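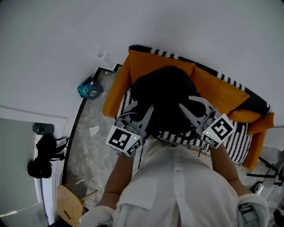

Dernière mise à jour de cette page : avril 2023

Pour les coussins en trop (et contre les canapés de catalogue)

Je vais me faire des ennemis dès la première ligne, tant pis : un canapé sans coussins, c'est une banquette de salle d'attente. Voilà. J'ai essayé pendant tout un hiver de vivre avec une assise nue, bien lisse, bien tendue, parce que j'avais lu quelque part que ça « reposait l'œil ». L'œil, peut-être. Le dos, pas du tout !

Prenez le zigzag noir et blanc. C'est un motif qu'on aime ou qu'on déteste, et moi j'ai fait les deux, dans cet ordre bizarre où la détestation vient d'abord. Sur un dossier, sur une assise, il prend toute la place, il ne laisse personne tranquille. On me disait : mets du gris, mets du blanc, calme-moi ça. J'ai mis du gris. C'était triste comme un dimanche de pluie, et le zigzag avait l'air encore plus énervé qu'avant. Avec quatre coussins jaune moutarde, c'est une autre histoire. Une couleur franche, presque orangée, qui ne cherche pas à s'excuser, et le motif se met à travailler avec elle.

Pourquoi quatre ? Les règles de décoration réclament des nombres impairs, trois ou cinq, je connais la chanson. Mais on n'est pas en train de composer un bouquet. Un debout contre l'accoudoir de gauche, deux contre le dossier, le dernier affalé sur l'accoudoir de droite, et chacun trouve de quoi se caler la nuque. Celui qui est affalé est mon préféré, d'ailleurs. Je refuse qu'on le redresse. Un canapé dont tous les coussins sont au garde-à-vous, je n'ose pas m'y asseoir (et ne me parlez pas du petit coup de karaté sur le dessus pour faire deux oreilles, j'ai des envies de vengeance).

Reste la question qui fâche, celle de ce qu'on pose dessus. Le gros machin noir et mou au milieu de l'assise, coussin, vêtement roulé, plaid en boule, on en a tous un. Chez moi il y a toujours quelque chose de ce genre, et je plaide coupable. J'ai longtemps défendu le canapé comme vide-poches géant. J'ai un peu changé d'avis en mars, le jour où j'ai cherché mes gants pendant une demi-heure alors que j'étais assise dessus. Depuis, je fais une exception à ma paresse : le soir, j'enlève ce qui traîne sur l'assise. Pas les coussins, jamais les coussins ! Seulement le reste.

Et le sac à dos par terre près de la porte, je le défends aussi. Il y a des gens qui achètent un meuble pour ça. Chez Brostwood, j'ai vu un banc d'entrée à 1 379 euros, avec des casiers, pour ranger exactement ce qui tient très bien au sol. Le canapé Solter de la même vitrine était à 3 810 euros, livré sans un seul coussin. Pour 3 000 euros je veux déjà qu'on me borde, alors à ce prix-là...

Mes housses à moi viennent de chez Fekine, elles passent en machine, elles ont un peu perdu de leur éclat et je les trouve plus belles comme ça – moins moutarde de bocal, plus moutarde à l'ancienne, si vous me suivez. J'en avais aussi repéré en velours chez Sivakumar, très chic, mais le velours garde la trace de tout, la main, le chat, la sieste. Je préfère un tissu qui oublie.

Le mur blanc derrière, en revanche, je n'y toucherais pas. Avec un motif pareil devant, pas de cadre, pas d'étagère, pas de guirlande. Une petite trace au-dessus du dossier ? On la frotte à l'éponge un jour où on a le courage, ou on la laisse et on regarde les coussins. Moi je la laisse.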